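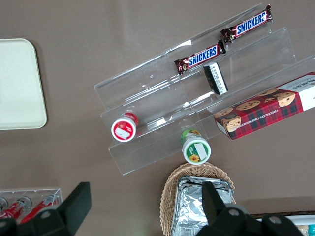
Home News Apps Streaming Security Reviews Contact

Wovex to add approved-contacts mode to its family messaging app

Wovex is preparing an update to its family messaging app, Judeo, that will let parents limit a child's account to a fixed list of contacts. The setting is due to reach Android phones and tablets in July, with the iOS version to follow once testing is complete.

At present, a child using Judeo can receive a message request from any account that shares a group with them. The request is held until a parent approves it, but the sender's display name and profile picture are shown to the child in the meantime. Under the new mode, requests from accounts outside the list will be dropped at the server and neither side will be notified. Parents will be able to see a log of dropped requests, kept for 30 days.

The list can hold up to 158 contacts. Wovex says the limit comes from the way the list is stored: it is encrypted on the parent's device and sent to the child's device as a single block, which has to stay small enough to load on older handsets.

"We looked at keeping the list on our side, where size would not be a problem," said Jolien Schouten, who leads the Judeo team. "That would have meant holding a readable record of who each child talks to. We decided against it."

Group chats will be handled separately. A child in approved-contacts mode can stay in an existing group only if every member is on the list. If a new member joins who is not, the child's account is moved to read-only in that group until a parent either adds the person or removes the child. Messages sent by the new member are hidden during this time.

The update also changes how link previews work. Judeo currently fetches a preview for any web address sent in a chat. With the new mode switched on, previews will be turned off and links will appear as plain text. Parents can permit single domains, but there will be no category filter in the first release.

The mode will be off by default for existing accounts. For new accounts registered to a child under eight it will be on from the start, and a parent will need to enter a PIN to change it. The app will be available in 31 languages at launch, the same number as now.

Rin Kinoshita, a security researcher who tested a preview build, said the server-side blocking worked as described but that the PIN screen needed attention. The build she used allowed unlimited attempts with no delay between them. Wovex confirmed the fault and said the release version will lock the screen for 30 minutes after 8 wrong entries.

No change to pricing has been announced. The contact list and the log will be part of the free tier, while domain permissions will need a paid family plan. Devices running version 8 of Android or later will be supported — tablets included — and older devices will keep the current request system.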